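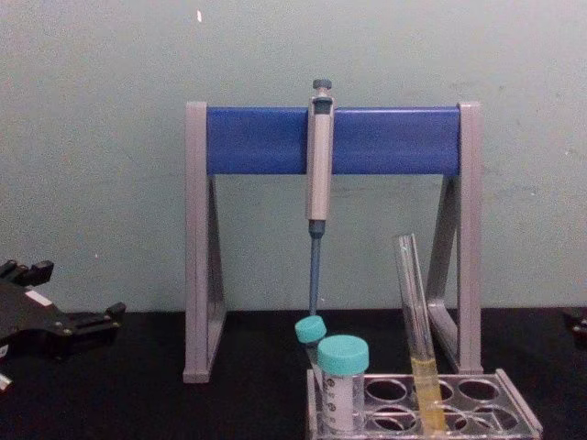

Sezer Laboratories Opens Its Doors to a Two-Armed Robot, and Keeps Its Reservations

DRINDIRECK, 3/15/22 – Sezer Laboratories will hold an open day at its Drindireck site to let customers, staff families and local schools watch a two-armed robot from Onard attempt routine bench work. Sezer has not bought the system and has made no decision to do so.

The company has been offered laboratory automation many times. Most of those offers came with a video, and most of the videos were sped up. For the open day, Sezer asked Onard to run its equipment at normal speed, on a bench set by Sezer staff, with no cuts and no second table out back.

The task is plain. A single-channel pipette hangs on a stand with a blue crossbar. In front of it is a clear rack with two teal-capped tubes and a glass test tube part filled with pale yellow liquid. The robot is asked to move tubes between positions in the rack, and to take the pipette off its stand and put it back. A new technician at Sezer is expected to do all of it on the first morning.

"I would like to be impressed, and so far I'm interested," said Eoin Ó Conaill, head of bench operations at Sezer. "Picking up a tube is fine. I want to see it pick up the tube that's leaning, with another one right behind it, after somebody has nudged the rack. That's what a bench looks like at four in the afternoon."

In a closed session in December, the system made 57 attempts at the full task and finished 23 of them without a person stepping in. Onard describes the result as encouraging. Sezer describes it as 23 out of 57.
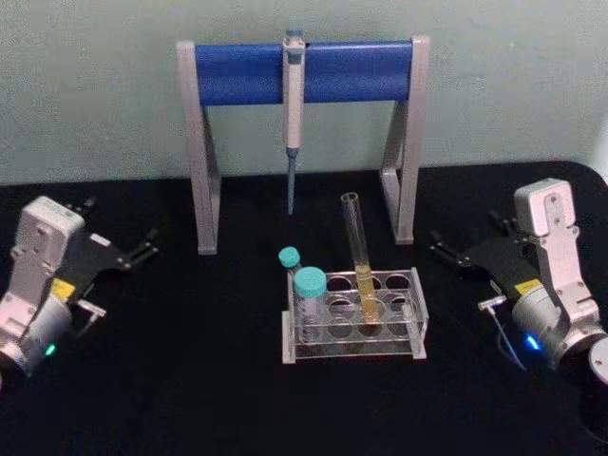 Both arms have to share the same small patch of table, and much of the lost time in December came from one of them waiting for the other. Onard says its newer software, named Zostow, handles this better. Sezer has not tested that claim and is not repeating it as fact. Visitors can bring a watch.

Each run at the open day will be logged on a board next to the bench, including the ones that fail. Runs will not be restarted to improve the score. If the robot drops something, it will stay dropped until the run is over – the tubes used for the demonstration contain no samples or hazardous material.

Sezer also wants to answer a question its own staff have raised. No jobs at Drindireck depend on the outcome, and the eight technicians on the bench team helped write the task. Several of them have placed small bets, which management has chosen not to look into.

Entry is free. The viewing area is small, so visitors will be let in by groups, and places should be booked through the Drindireck front desk. Children under twelve need an adult with them.

About Sezer Laboratories
Sezer Laboratories tests water and food samples for growers, processors and town utilities.

297 shares | 3 comments

benchrat
40 percent in a closed session. What happens with a crowd leaning on the rail?

Marla T.
Will they show it unscrewing a cap? Moving tubes around is the easy part. My old lab had a machine that did everything except caps and we ended up hating it

pdq_lab
Booked. Nice to see the failed runs going up on the board for once.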